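Automation Equipment Planning – Handout 4: Budgeting for a Gripper Cell
Instructor: Colleen Gosselin. Lab contact: Tia Marsden

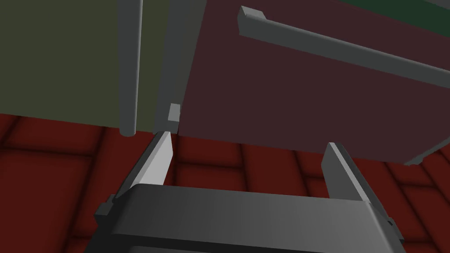
Figure 4.1. Simulated view from behind a parallel-jaw gripper, jaws open, facing a cabinet with bar handles.

1. Simulate before requesting quotes
Students are expected to complete a simulation study before any supplier is contacted. The study should establish the jaw opening, finger length and reach required for the task. In Figure 4.1 the handles differ in direction: one is a vertical rod, the other a long bar across a maroon panel. A gripper specified for one handle must be checked against the other before it enters the budget.

2. Cost headings
The planning figures below apply to the Clastham exercise and are in dollars, before tax.

Gripper body, Irkitz parallel type: 2,018
Mounting plate and cabling, Sayce: 1,572
Replacement finger set: 158

The arm and controller are carried under a separate heading and must not be included in the gripper total. Shipping is entered on its own line – do not spread it across the items.

3. Items often left out
Spare fingers should be ordered with the first purchase. Simulation software, in this course Zasum, is charged per seat and renewed each April. Staff time for installation should be entered in hours; the Clastham exercise allows roughly 57 hours, including safety checks.

4. Limits of the simulation
Surfaces in the model are simple, and its results do not replace a grip test on real hardware. The purchase request should state which values come from simulation and which come from the supplier's data sheet.

5. Assignment
Prepare a one-page purchase request for the gripper, using the headings in Section 2. Attach the simulation results and one alternative quote. Requests are due to Tia Marsden by 25/02/2021.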